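스칼루시아, 떼었다 붙이는 칼라 4,000장 내놓는다… 셔츠는 별매

셔츠에서 가장 먼저 때가 타는 곳이 칼라라는 사실을 패션업계가 다시 발견했다. 니트와 셔츠를 주로 만드는 브랜드 스칼루시아(Skallusia)가 5월부터 탈부착 칼라를 단독 상품으로 판매한다. 물량은 4,000장, 색상은 일곱 가지다. 몸판은 없다. 소매도 없다. 목둘레에 두르고 단추를 채우면 위에 입은 스웨터 밖으로 셔츠 깃이 얌전히 올라온다. 스웨터를 벗는 순간의 사정은 입은 사람이 알아서 할 일이다.

탈부착 칼라가 새로운 물건은 아니다. 빨래가 하루 일이던 시절, 셔츠 한 벌을 며칠씩 입으려는 사람들이 칼라만 떼어 빨고 풀을 먹여 다시 달았다. 세탁기가 집집마다 들어오면서 사라졌다가 몇 해에 한 번씩 돌아온다. 지난번에는 진주와 비즈를 잔뜩 얹고 왔고, 그전에는 레이스를 두르고 왔다. 스칼루시아가 이번에 고른 방향은 장식을 거의 뺀 면 포플린이다. 브랜드 측은 이를 두고 '구조로 돌아간 칼라'라고 설명했다. 다림질을 해야 한다는 말로 알아들으면 된다.

모양은 크게 세 갈래다. 끝이 뾰족하고 길게 내려오는 것, 끝을 둥글게 굴린 것, 깃을 접지 않고 세우는 스탠드형이 나온다. 색은 흰색과 아이보리, 하늘색, 연분홍, 남색, 검정이 기본이고 나머지 하나는 브랜드가 '식은 홍차'라고 부르는 갈색이다. 안내 책자에는 식은 홍차가 모든 니트에 어울린다고 적혀 있다. 남색 니트 옆에 놓고 보면 의견이 갈릴 법하지만, 시착 행사에서 거울 앞이 가장 붐빈 색도 이쪽이었다.

단추는 단추 공방 스탄케비치우스(Stankevičius)가 맡았다. 자개단추를 주로 깎는 곳으로, 이번 제품에는 뒷목에 하나, 앞목에 하나가 들어간다. 앞단추는 평범하게 둥글고 뒷단추는 납작한 타원형이다. 머리카락이 걸리지 않도록 모서리를 갈았다고 한다. 정작 뒷단추는 착용하면 아무에게도 보이지 않는데, 소개 자료에서 가장 긴 문단을 차지했다. 안 보이는 곳에 공을 들였다는 이야기만큼 이 업계에서 잘 보이는 이야기도 드물다.

판매는 편집숍 이스투스(Istus)가 먼저 시작한다. 매장 안쪽에 칼라 전용 벽을 세우고 4주 동안 운영하며, 기간 중에는 저녁 8시까지 문을 연다. 칼라는 옷걸이에 걸 수 없어 목만 있는 마네킹에 씌워 진열한다. 사전 공개 때 가 보니 흰 목이 줄지어 선 벽은 꽤 근사했고, 조금 조용히 걷게 되는 효과도 있었다. 시착은 가능하지만 파운데이션이 묻지 않도록 얇은 천을 먼저 두르게 한다. 천을 두르고 칼라를 두르고 다시 니트를 입는 동안 뒤에 선 손님과 눈이 마주치는 일은 각오하는 편이 좋다.
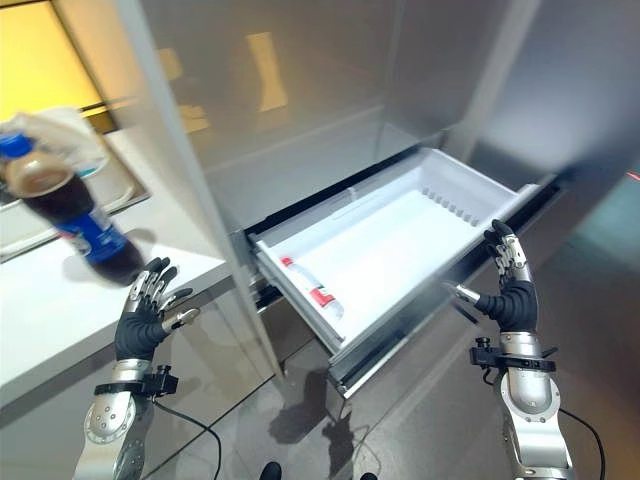
스테인리스 냉장고의 열린 흰색 냉동 서랍과 로봇 손.

온라인에서는 의류 플랫폼 스케텐트(Sketent)가 같은 물량을 나눠 받는다. 스케텐트는 상품 페이지에 '이너'와 '액세서리' 가운데 어느 분류를 달지를 두고 꽤 고민한 모양이다. 공개된 시험 페이지에는 두 분류가 모두 붙어 있고, 추천 상품으로는 넥타이와 턱받이가 나란히 떴다. 턱받이는 하루 만에 내려갔다. 보는 재미는 그만큼 줄었다.

사이즈는 목둘레 기준으로 나뉜다. 평소 상의를 S나 M으로만 골라 온 사람이라면 이참에 줄자를 찾아야 한다. 스칼루시아는 목의 가장 굵은 부분에 줄자를 두르고 손가락 하나가 들어갈 여유를 남기라고 안내한다. 여유 없이 잰 사람은 점심 이후의 오후가 길어진다. 스탠드형은 깃이 높아 목이 짧은 체형이라면 턱이 얹히는 느낌이 들 수 있는데, 안내 책자는 이 경우를 '단정한 긴장감'이라고 표현했다.

고정 방식도 이번에 바뀌었다. 예전에 돌던 탈부착 칼라의 고질병은 돌아간다는 것이었다. 아침에 가운데 있던 단추가 퇴근길에는 쇄골 옆에 가 있었다. 새 제품은 앞뒤로 짧은 천 조각이 달려 있고, 양옆을 고무 밴드로 이어 겨드랑이 아래를 지나게 했다. 덕분에 칼라가 훨씬 덜 돈다. 대신 입는 법이 조끼와 비슷해졌고, 천 조각이 조금만 더 길었다면 민소매 셔츠라고 불러도 이상하지 않았을 것이다. 개발팀이 어디쯤에서 멈춰야 할지 회의를 거듭했다는 후문이 있다. 회의는 아랫단이 갈비뼈에 닿기 전에 끝났다.

어떤 옷에 받쳐 입느냐에 따라 결과가 꽤 달라진다. 목이 둥글게 파인 얇은 울 스웨터에는 끝이 둥근 칼라가 무난하다. 브이넥은 까다롭다. 깃 아래 천 조각이 파인 부분으로 드러나기 쉬워서, 깊은 브이넥이라면 비밀이 금세 들통난다. 두꺼운 맨투맨에는 뾰족한 칼라가 낫고, 깃 끝을 안으로 넣을지 밖으로 뺄지는 문밖을 나서기 전에 정해 두는 게 좋다. 한쪽만 빠진 채로 다니면 연출로 봐 주는 사람과 살며시 일러 주는 사람이 반반쯤 된다. 재킷까지 갖춰 입으면 감쪽같지만, 난방이 센 회의실에서는 재킷도 스웨터도 벗을 수 없다는 점을 기억해야 한다.

세탁은 손빨래를 권한다. 세탁기에 넣을 때는 망에 담으라는 당부가 붙었다. 크기가 양말만 해서 이불 커버 속으로 들어가면 찾기 어렵다는 것이 매장 직원들의 공통된 경험담이다. 다림질은 안쪽부터, 깃 끝에서 가운데 방향으로 한다. 셔츠 한 장을 다 다리는 것보다 금방 끝나니 이 점은 확실한 장점이다. 칼라만 여러 장 사 두고 니트는 한 벌로 버티는 사람이 나올 것이고, 브랜드는 그런 사람을 위해 칼라 보관용 상자도 따로 준비했다. 상자는 둥글고, 예쁘고, 옷장 선반에 올리면 칼라보다 자리를 많이 차지한다.

가격은 판매 개시와 함께 공개된다. 시착 행사장에서는 셔츠 값의 절반이면 좋겠다는 말이 심심찮게 들렸다. 천은 절반에 한참 못 미치게 들어가니 후한 손님들이다. 스칼루시아는 원단 양과 가격을 단순 비교하기는 어렵다고 밝혔고, 그 이유로 다시 뒷단추 이야기를 꺼냈다.

가을 물량에는 커프스를 따로 파는 계획도 들어 있다. 스웨터 소매 끝으로 셔츠 소맷부리만 살짝 내보이는 용도다. 칼라와 함께 두르면 겉으로 보이는 셔츠는 모두 갖춰지는 셈이다. 몸판을 따로 낼 계획이 있느냐는 질문에 브랜드 측은 아직 검토한 바 없다고 답했다.

이스투스의 칼라 벽은 매장 1층 안쪽, 모자 진열대 옆에 있다. 구매한 칼라는 포장을 뜯지 않은 상태에서만 교환할 수 있으며, 목둘레는 매장에서도 재 준다.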